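Supplementary exams at Clustdale: your questions answered

I'm Lotte Koster and I look after the exams desk at Clustdale College, Ostgate campus. Every October my inbox fills up with the same questions, so I've put my answers in one spot. Have a read before you email me (but do email me if you're still stuck!).

Who can sit a supplementary exam?

Anyone who finished with a mark just under a pass, or who missed the main exam and has had a deferral approved. If you were offered a supp, it'll show up beside the unit name in your student account. No note there means no offer yet, so give it until results are finalised and then have another look.

I got a 49. Is it automatic?

No, sorry. You need to have handed in all the assessments for the unit as well. I had to turn away a few people last year who'd skipped a quiz early in the semester and forgotten all about it, and I hated doing it.

How do I register?

Log in to Plinance, go to My Exams and choose Supplementary. Tick the units you want and hit Submit. You'll get a confirmation email with a reference number, and please keep it! If you close the page before the email arrives, check your junk folder first, then ring me.

What does it cost?

The first supp is free. After that it's $57 per unit, paid through Plinance when you register. Deferred exams don't cost anything.

Where do I go on the day?

Room 306 in the Gu Building, top of the stairs and turn left. There's a lift around the back near the bike racks. Doors open 20 minutes before the start, and I'd really like you there by then, as checking everyone's ID always takes longer than you'd think.

Can I bring food?

Not into the room, apart from water in a clear bottle. If you've got a morning and an afternoon paper, pack some lunch or grab something at the café downstairs, and leave yourself time to sit down and eat it.

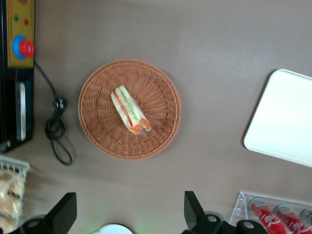

Wrapped sandwich on a woven plate

What do I need to bring?

Your student card, black or blue pens and whatever the unit outline says is allowed. Calculators have to be on the approved list. Wondimu Mekonnen in Maths keeps that list up to date, so he's the person to ask if yours is an odd model.

I'm sick on the morning. What now?

Call before the exam starts if you possibly can, and get a medical certificate dated that same day. Cuiping Hou in Student Services handles these and she's lovely, but she can't do much with a certificate dated a week later.

Can I have extra time?

Yes, if you've already got a learning access plan. It carries over from the main exams, though I still need you to tick the box when you register so I can organise a separate room.

When will I get my result?

Usually within 2 weeks. The new mark replaces the old one, and it's capped at 50 for supps (deferred exams aren't capped).

What if I fail the supp too?

Then you'll need to repeat the unit. Book a chat with Yiran Liao, our course adviser, before you re-enrol, especially if the unit is a prerequisite for something you were hoping to start next semester.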